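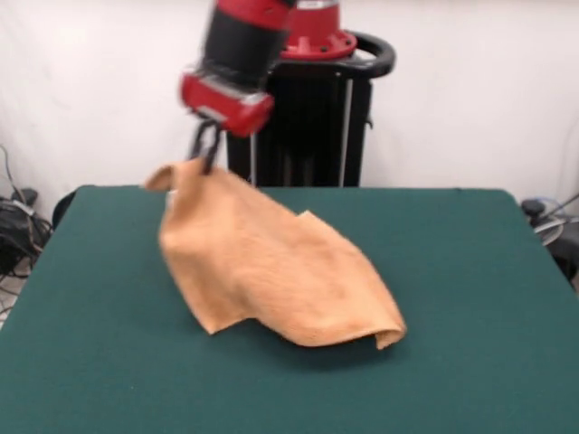 One corner up, the rest of the towel still making up its mind.

Search this site Enter keywords Go

Plemora in pictures: the towel work

Plemora is the part of our lab that tries to get robots to handle cloth. When Unathi Van Wyk wrote the proposal it was going to be shirts. Then it was pillowcases, and by the time the money came through it was towels, one at a time, on a green table. We have been at it since February.

The question is a small one. If a towel is lying in a heap and you lift it by the first corner you can find, how much can you learn about where the other three are before you put it down again? People do this without looking, usually while on the phone. Our arm does it with a lot of looking and still gets it wrong often enough to fill a paper.

The method, for those who came here from the methods page and found it was down again: the gripper pinches a corner, raises it, and moves it sideways in one slow sweep. The fixed camera records the whole sweep. A model then guesses the position of the next corner from the way the cloth hangs and drags, and keeps changing its guess as the sweep goes on. We used to make the guess from a single still, taken after the arm had stopped and everything had settled. That was tidy and worked badly. A towel that has stopped moving has very little to say for itself.

We recorded 3,000 lifts for training and kept 316 back for testing. On the test lifts, the old way (stop, wait, look) put the next corner within a finger's width 42 percent of the time. The sweep got that up to 71, and it skips the wait, a saving Unathi enjoys more than the accuracy. Most of the gain comes from the first half of the sweep. After that the model mainly grows more confident in whatever it already believed, and we know a few people like that.

Things that went into the paper as a single sentence and took a month each:

Fuzz. Terry cloth sticks to felt a little, so the bottom edge trails behind the rest and then lets go in a hurry. The model learned to expect this. We were pleased until we tried a bare tabletop, where it kept waiting for a snag that never came. Accuracy there dropped to 58 percent, and the paper has a table about it that the reviewers liked very much.

Folds that pass for corners. A towel folded over on itself has plenty of points sticking out of it, and most of them are liars. Morag Moffat labeled the confusing lifts by hand, 900 of them, with a three-way key: corner, fold, and "ask me after lunch." The third class was merged into the second before publication.

Speed. Faster sweeps spread the cloth out better and blur everything we want to see. Slower ones give sharp pictures of a lump. The setting we use is in the middle and was chosen by a careful search over five values, of which three were silly.

Washing. New towels are stiff and well behaved. After a dozen washes they get limp and the numbers go down a few points. We report the results for washed towels, and Morag would like it known that she did the washing.

What it can't do yet: two towels at once, anything with a fringe, or a towel whose second corner is tucked under the first. In that last case the model points firmly at the middle of the cloth. We've looked into why and the answer is that it has no idea.

The next round adds a second arm, so that the corner we find can be grabbed as well as admired. Unathi's new proposal says shirts.

The paper, the training lifts and Morag's labels (both versions of the key) are on the downloads page. If you've tried the sweep on your own cloth and it went worse than ours, please write to us. If it went better, write to us too, but give it a week.

Recent items
Gornik visit: notes from the cable-routing talk
Porkton workshop, slides and leftover questions
Du Plessis reading group moves to Thursday
Plemora in pictures: the sock detour
Why we stopped using the stretchy napkins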